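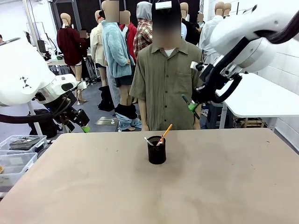
Workroom notebook, Horrocks building / Marking and tags
Page last changed: 6 February 2023

Pens, pencils and the tag problem

Started on the tags this morning. The October batch went out with numbers written in whatever was in the cup, and a good part of them have smeared or faded. Total in the register is 588 tags. I went through them all last week and pulled 106 that need rewriting. The rest can stay.

Cup is back in the middle of the table. It had wandered over to the cutting bench again. Black mesh one, the only one for this room. Orange and yellow pencil, white pen, pink and white pen all belong in it. The dark blue goes in there too.

What I wanted to settle today is which of these we write tags with, so the next person doesn't have to guess. Used the Telto tag card (the smooth one) and the Hokunden cotton tape we sew into linings. One line of letters and digits with each, then left alone for 12 minutes by the wall clock, then rubbed with a dry thumb, then a damp rag, then a dab of Ernel on a cotton bud. Same hand for all of them, mine, so the pressure should be fairly even.

Pencil on card: clean line, no movement under the thumb, gone a bit gray under the damp rag but still readable. Ernel did nothing much to it. Comes off with an eraser when you want it to.
Pencil on tape: too pale. I could read it by the window and not at the rail.

White pen on card: good dark line, dry well before the time was up. Damp rag lifted a little at the loops of the 6 and the 8. Ernel took it off almost completely.
White pen on tape: spreads. The 3 and the 8 come out looking alike. Tried it again slower, and it was worse.

Pink and white on card: skips on the first stroke every time. Once it's going it's fine. Thumb smeared it badly.
Pink and white on tape: didn't finish the line. Snags on the weave.

Dark blue on card: best of the lot to read from a distance. Held up to thumb and rag. Ernel softened the edges, number still clear.
Dark blue on tape: some spread, not as bad as the white. Readable at the rail.

So for now:
Card tags: pencil first, dark blue over it once the number has been checked against the register.
Tape: dark blue only, large figures, nothing smaller than the height of the tape allows.
Pink and white: for notes to ourselves. Keep off tags.
White: register pages are fine. Keep off anything that might get cleaned.

I ran the dark blue line a second time on an offcut of the older tape from the bottom drawer. That tape is softer and takes more ink. It spread about like the white pen did on the new one. I'd use up the older tape on bag ties.

Rewriting

Did the first lot before lunch. Slower than I hoped. The writing is quick. What takes the time is getting the old tag off without pulling the thread, and then finding the line in the register when the number can't be read. For those I went by the description column. "Sweater, maroon" is no use when there is more than one, so I've been adding sleeve and neck measurements in the margin as I go. Please do the same if you take a turn at this.

Tags still readable but ugly I left. We can argue about those later.

Where a garment is on a mannequin I didn't undress it to get at the tag. I tied a temporary card through the buttonhole or belt loop and put a T in the register. The maroon sweater and light shorts on the left side are still up as a set. When that figure gets changed, do both tags at once and cross out both T's.

Shoulder seams on some of the older figures are rough and catch knitwear. I had to ease one sleeve free with a bone folder. A strip of the soft tape over the joint would do it. Put on the list.

Table

The top needs a proper clean. There are scuffs all over and darker smudges, worst near the front toward the middle. I tried Ernel on one of the smudges and it went lighter but didn't go. Tried the eraser and got a little more off. I don't want to go at it with anything stronger until I know what the finish is. Ghazal Tabrizi ordered the table so I'll ask her.

In the meantime lay a sheet of white paper down before putting anything pale on it face first. I checked a cream blouse after having it flat there and found no marks on it, but I wouldn't count on that.

Don't test pens on the tabletop. Scrap card is in the tray under the register.

To buy or find

More dark blue pens, same kind. I couldn't read the maker's name on the barrel, it has rubbed off, so take it along to match. Get 2.
Telto card, smooth. Half a packet left. The textured one is no good, the ink feathers along the grain.
An eraser that doesn't leave crumbs.
Small hook or nail for the scissors.

Left to do

Finish the card tags. Then the tape ones, which have to be unpicked and sewn back, so set aside a whole afternoon with good light.

Leave a test strip in the window for a month with all four on it, half covered. I've made the strip up, it's pinned to the frame on the left with the start written on the back. Don't move it to dust.

Try the dark blue after a steam. I only used a damp rag today and that is gentler than what the steamer does. If it runs we're back to sewn numbers for anything that gets pressed.

Ghazal asked whether the figures themselves should be numbered. I think yes, on the underside of the base or inside the neck joint, nowhere that shows above a collar. It would save writing "left side, second row" in the register, which means nothing after the room has been rearranged. Haven't decided on what to write it with. Pencil won't take on the painted ones. Will try the dark blue on the inside of a loose arm and see if it wipes.

Added after lunch: tried it. Wipes straight off with a thumb, even left to dry. Tape label, then, with the number written before it's stuck down.

Stopped at the end of the second rail. Register is marked with a slip of card at the page I got to.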